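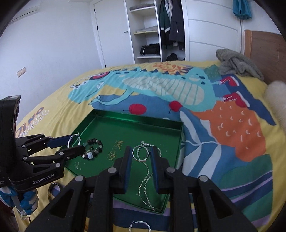 Sorting Jewelry Into a Tray: Software Tips

Necklaces, bangles and beads are harder for manipulation software than cups or folded towels. They are thin, they shine, and half of them change shape when lifted. The tips on this page cover the software end of the job: getting the objects seen, choosing where to grip, and planning the order. Package names are given where a setting has a particular name. The same ideas carry over to other tools.

Before you start

Lay everything out on one surface and spread the pieces until none of them overlap. A bed works well because dropped pieces don't bounce or roll far. The drawback is that the surface gives under the fingers, so set the bed height in software after the tray is down, with the cover pulled as smooth as it will go.

Take one background pass with the cover bare. If you use Tumurell for segmentation, save this as the reference and turn off "auto refresh," or it will slowly learn the jewelry as part of the bed.

Printed bedding

Large cartoon prints cause false detections. A dinosaur's eye or a row of curved scale marks can score as high as a real ring. Three settings to try:

Raise the minimum height above the surface until flat printing drops out, then back it off one step so thin rings stay in.

Mask lettering by hand. Text detection is no help when the letters are sideways or curved.

Turn color matching down for anything you can see through. An amber bangle on yellow fabric takes on much of the yellow.

If none of that works, use a plain sheet.

Shiny trays

A glossy box lid makes a good tray, with low walls and a clear rectangle for the planner to find. It also reflects. A small ring standing near the back will show up a second time on the tray floor, and a detector will happily report two. Limit detections to points at or above the floor height and the copy goes away. Gold characters printed on the floor need masking in the same way as the bedding.

In Pilier, enter the tray as a box with walls, even when they are low. Entered as a flat zone, it lets the planner drag a fingertip through the rim on the way out.

Where to grip a bangle

Hold a bangle by one side of the ring, with the jaws across the band and the opening left clear. The default grasp in most libraries goes for the center of the object, and the center of a bangle is air. Set the shape to "ring" or "torus" where the option exists. In Byun the line is grasp_region = rim.

The brown bangle below is held at its left side, with the rest of the ring out to the right. It is turned nearly face-on, so the outline reads as a full circle, and the fabric is visible through the opening. Frames like this are worth labeling with the hole cut out of the mask. Without the hole, the model learns yellow cloth as bangle.

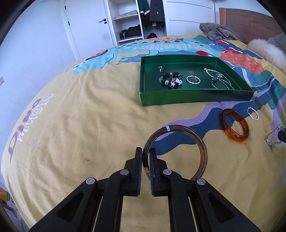 Force and speed

Start at a force setting of 30 and go up in small steps. These are the tool's own units in Byun, so check the scale if you use something else. Stone beads will take 50. Stay at 30 for fine chain and pearls.

Slow the last part of the approach for twisted bracelets. They lie flat and leave little room under the band.

Necklaces

Treat a necklace as a line with two ends. Pick up the end with the largest solid part, such as a loop, and plan a path that lets the rest trail behind. Lower it along the tray floor in the direction you want it to lie. Don't let the planner choose a drop point in midair.

Order of work

1. Necklaces first, while the tray is clear.
2. Beaded bracelets next. Charms catch on things, so allow extra spacing.
3. Wide bangles along the walls.
4. Rings last.

Labeling

Use one class for twisted bracelets and keep rings separate by diameter. Cumano lets you lock a class once it is set up, which saves relabeling later. We stopped adding frames at 265 and kept 148 after removing blurred ones and near-duplicates. Keep a few frames with fingers covering part of the piece, and label only the part that shows.

Save the tray position with each session. It gets nudged more than you would expect.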